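Apposer un sceau à deux bras : le laboratoire Bulila présente sa méthode

21 septembre 2024

Le laboratoire Bulila a rendu publics les résultats d'une étude consacrée à la manipulation bimanuelle d'objets de calligraphie. Conduits avec la société Stisadell, ces travaux portent sur un geste bref et difficile à programmer : saisir un petit objet, l'orienter, puis l'appliquer sur une surface souple avec une pression régulière.

La méthode, appelée Gengate, apprend le geste à partir de démonstrations humaines. L'équipe en a enregistré 1013, dont 500 ont servi à un premier entraînement limité à l'approche et à la saisie. Les autres ont été réservées à la phase de contact, pour laquelle le modèle prédit conjointement la trajectoire des 2 bras.

Sur 200 essais d'évaluation, l'apprentissage en deux étapes a donné des appuis plus constants que l'entraînement direct sur l'ensemble des données. L'écart se creuse lorsque la position de départ de l'objet varie.

« Le contact avec le feutre reste la partie la plus délicate — une faible erreur d'inclinaison suffit à décaler l'appui », indique Houda Hegazy, responsable scientifique du projet. Cauã Cavalcanti, qui a dirigé la collecte des démonstrations, précise que le même poste de travail servira à l'étude de la prise du pinceau.

Le jeu de données sera mis à la disposition des équipes partenaires. Une présentation détaillée est prévue en juin, sur le site de Ridgeway.
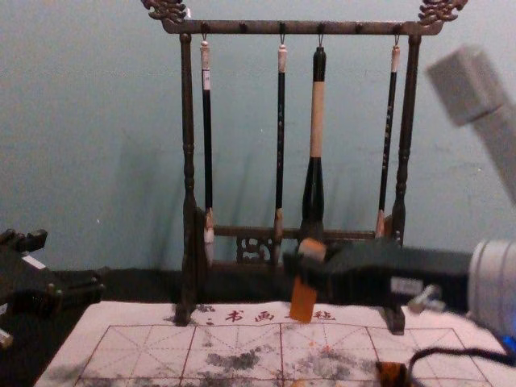
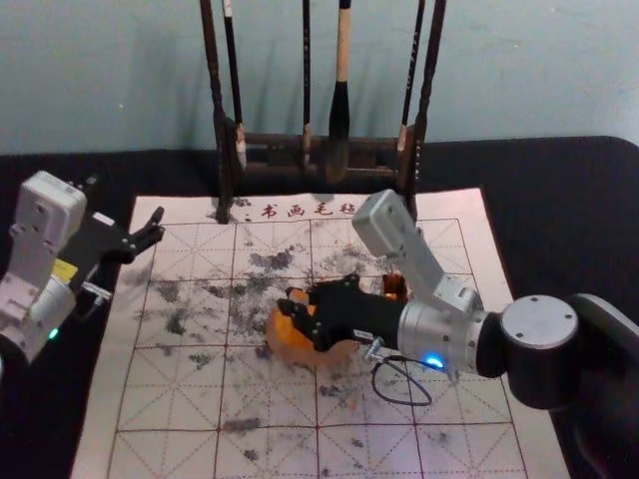 Le poste de calligraphie à deux bras, avec son porte-pinceaux et sa feuille quadrillée de rouge. © Laboratoire Bulila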